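Two-arm sim for a class project: one arm never leaves its parking spot. How do I split up the work?

Asked in Robotics > Student Projects

Hi all! I'm in a two-semester automation class at a community college and my partner Harish and I picked the simulated assembly cell for our project (we were one of the last groups to choose, so it was that or conveyor sorting, which three other teams already had). The grading is mostly on cycle time plus a short report, and the draft is due in November.

The setup is two arms, one table, a turntable that brings parts around, and a blue fixture next to it where the small orange parts get handled. We're building it in Skurovik because that's what the lab computers have. The room came with the template, we haven't touched any of it.

My problem is that I wrote basically everything for the right arm first and I'm kind of proud of it, but the left arm just hangs out over the floor. Every time I give it something to do over the turntable, the planner refuses and says there's a conflict with the other arm. Our best run is 121 seconds for a full batch and the instructor's target is a lot lower than that. Views from the room and one from a gripper:

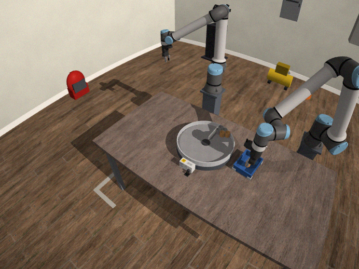
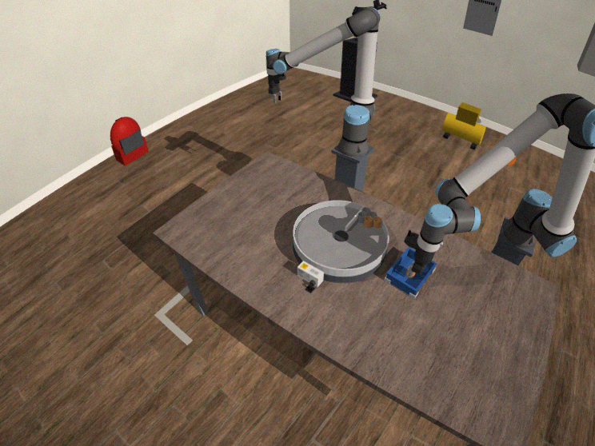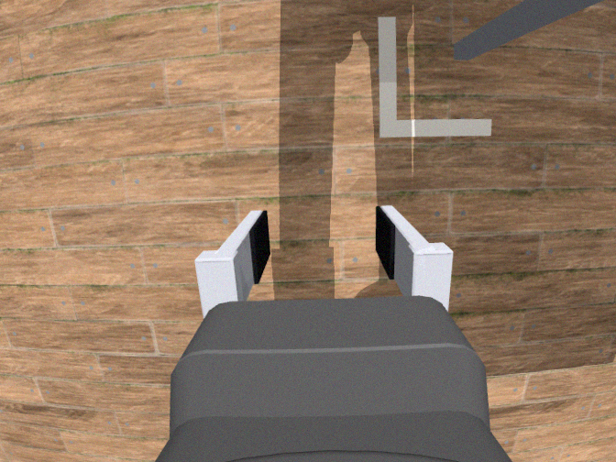 Two room views, then a gripper with its fingers open over the floor.

What I've tried so far: slowing the right arm down (made it worse, duh), moving the left arm's home position closer to the table, and turning off collision checking, which got me a very fast run and also an arm going straight through the other arm. Harish thinks we should just use one arm and write the report about why. I don't love that! Is there a normal way to do this?

Also, side question, is there a way to make the gripper view stay right side up? It follows the tool and I get dizzy.

3 answers

Jhonatan Cabrera
Please don't turn off collision checking, they will look for that. I did a version of this class project two years ago and we hit the same wall. What worked for us was treating the turntable like a one-lane bridge. You make a zone over it, and an arm has to ask for the zone before it goes in and give it back when it leaves. Most planners treat the whole path as taken until the move is finished, so if your right arm does pick, carry and place as one long move, it's hogging the turntable even while it's busy down in the fixture. Split it up:

1. Request the zone, go to the part, grab it.
2. Back out to a point on the fixture side.
3. Release the zone.
4. Do the fixture work as its own move.

Step 3 is the one everybody forgets (me included, I lost a weekend to it). Then the left arm can come in during step 4. Give it a waiting point up high near the edge of the table so it isn't making that long trip from the parking spot each time. We cut 20 seconds the first evening just from the waiting point.

Also check who tells the turntable to rotate. Ours had both programs doing it and you can guess how that went.

If it still complains after that, look at the safety margin around each arm. Our template had it set huge and I think we took it down by half.

vevwood_fan
Just use one arm. My group did and we passed. Or switch to Temuvier, it does the scheduling for you.

Farías
Switching software this close to a draft is a bad idea imo, and the syllabus might not even allow it. I agree with the zone answer. For the side question, look in the camera settings for something like "lock to world up." It's per camera, so you have to do it for each gripper. It will still spin a little when the tool points straight down and I never found a fix for that, I just stopped looking at that window.

Comment from the asker
Thank you Jhonatan!! I had it as one long move, exactly like you said. I broke it into four and the left arm came over the table for the first time ever, Harish yelled loud enough that the group next to us came to look. Now it picks fine but sometimes it gets to the fixture and both of them sit there waiting on each other. Does the fixture need its own zone too?

Jhonatan Cabrera
Yep, separate zone. And never let an arm hold one while it waits for the other, that's your freeze. Back out first, then ask.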